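Default Backgrounds Should Be Dark and Plain

Most arguments about presentation slides concern fonts and bullet counts. The background gets less attention, although it covers more of the screen than anything else. My position is that the default should be one dark, flat color, and that gradients, photographs and patterned templates should be removed from the standard set.

I reached this view after sitting through the spring review at Purkport, where 15 decks were shown in one afternoon on the same projector. The decks with photographic backgrounds were the hardest to read. Contrast on such a slide varies from one corner to another, so a label that is clear at the left margin fails at the right. The usual repair is a translucent box behind the text, and the box then competes with the figure it was added to protect.

A flat field has a single value. Contrast against it can be checked once and relied on for every label, line and symbol in the deck. Dark values have a further benefit in a dim room, where a white slide raises the light level and the audience has to readjust each time the presenter switches back to video. The same reasoning applies to rendered figures. A mid-gray part on a near-black teal keeps a readable outline with no drop shadow or border.

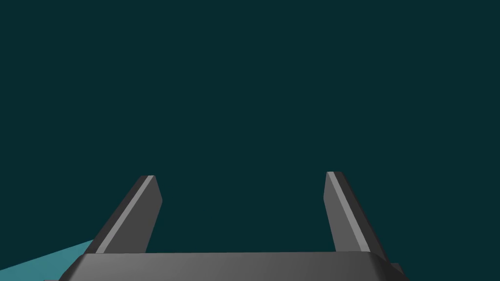
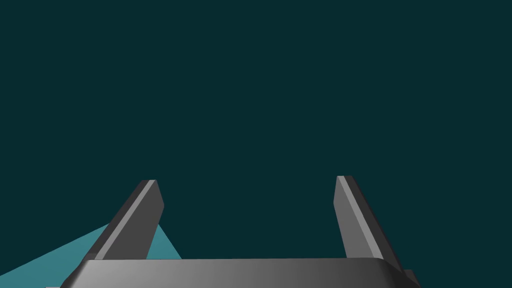 Gray gripper renders on a very dark teal background.

The main objection is printing. A dark deck of 50 slides uses a great deal of toner, and the Prollbridge office still prints everything. I accept the point, but it is an argument for a separate print style. Pletitport, the layout tool we use, can swap the two with one setting - few people have opened that menu.

A second objection is that bright rooms wash out dark slides. This is correct. The meeting room at Lương has windows on two sides, and by 5 in the afternoon a dark slide there is poor. A default may have exceptions, and rooms of that kind should be listed as such in the booking notes.

The shared template folder now holds 911 files. Most differ only in the background. I would keep one dark version and one light version, archive the others, and make the change before the October reviews.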